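Fundik desk magnifier with lamp - a review from someone who buys too much old china

I've wanted a proper magnifier for years. My old one was a little folding thing that lived in my coat pocket with the bus tickets, and it was fine for a quick squint at a teapot in a charity shop, but hopeless once I got home and wanted to sit down with a box of bits from the auction.

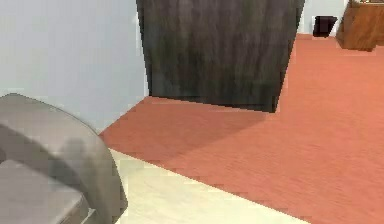 So in December I finally gave in and bought the Fundik, the one with the heavy base and the bendy arm. It cost me 60 pounds, which made me wince a bit (that's a lot of chipped saucers), and I've had it on the table by the back window ever since.

A word about what I do with it, so you know if my opinion is any use to you. I buy mixed lots, mostly pottery and porcelain, a bit of plated cutlery, the odd picture frame. I go to the saleroom in Kevdale when I can and I trawl the charity shops in between. I'm no dealer. I sell a few pieces to pay for the next few pieces, and the rest ends up on my shelves until I can't open the cupboard doors. What I need a magnifier for is reading marks, spotting old repairs, and looking at hallmarks that have been polished down to almost nothing.

For marks it's wonderful! The lens is big enough to use both eyes, so you don't have to screw one shut like a pirate, and there's a small stronger circle set into the lower part for the really tiny stuff. The first evening I got out lot 479, a tray of odd cups I'd bought for 15 pounds and never properly looked at, and went through the lot of them. One had a painter's number I'd completely missed, tucked right inside the foot ring. Another turned out to have a crack running under the handle that somebody had filled and painted over very neatly. I'd been quite fond of that cup. I still am, but I shan't be selling it as perfect.

The lamp goes all the way round the lens and has three settings. The brightest is too harsh for anything shiny - you just get a big white ring staring back at you from the glaze - so I keep it on the middle one and tilt the piece about until the mark shows up. For silver plate I turn the lamp off altogether and use daylight from the side. Worn hallmarks want a low light skimming across them and a ring lamp flattens everything out. That's true of every ring lamp I've tried, so I can't really knock points off the Fundik for it, but do bear it in mind if silver is your main thing.

The arm is where I start grumbling. It's stiff, which is good, because the lens stays where you put it. But it's stiff in the wrong places. Moving it up and down is easy enough, and then turning the head sideways takes two hands, and if you've got a cream jug in one of them you can see the problem. It has loosened a touch over the winter. I now put everything down on a folded towel before I touch the arm, and I'd suggest you do the same from day one.

The base is lovely and solid. It has felt underneath, so no scratches on the table, and it hasn't once tipped, even with the arm stretched right out. The cable is too short. Mine needed an extension lead to get from the window to the socket, and I trip on it weekly.

I did compare it with two others before buying. My sister lent me her Cassim, which clamps to the table edge, and the lens on that is a bit clearer right out to the rim. The clamp wouldn't grip my table though (it has a rounded edge) and I didn't fancy a lens that size dropping into a tray of porcelain. The Tovotance is the posh one, 100 pounds when I looked, with a dimmer in place of the three settings and a nice cloth cover. I had a play with one at an antiques fair and the arm moves like butter. If I were doing this for a living I'd save up for that and not think twice.

Cleaning is easy enough, just a soft cloth and a drop of washing-up liquid in water. Don't use kitchen spray, it left smears on mine that took ages to shift. And please, please put the cover on it when you've finished, or at least move it out of the sun. A big lens in a sunny window is a fire waiting to happen. The Fundik comes with a plastic cap that snaps over the glass and it's rather fiddly, so I drape a tea towel over the whole thing as well.

Would I buy it again? Yes, I think so, at the same price. I'd give it four out of five, with the missing star shared between the sideways joint and that silly cable. The folding one has gone back in my coat pocket for the charity shops, and there's a box of blue and white under the table that I've been promising myself I'll go through next.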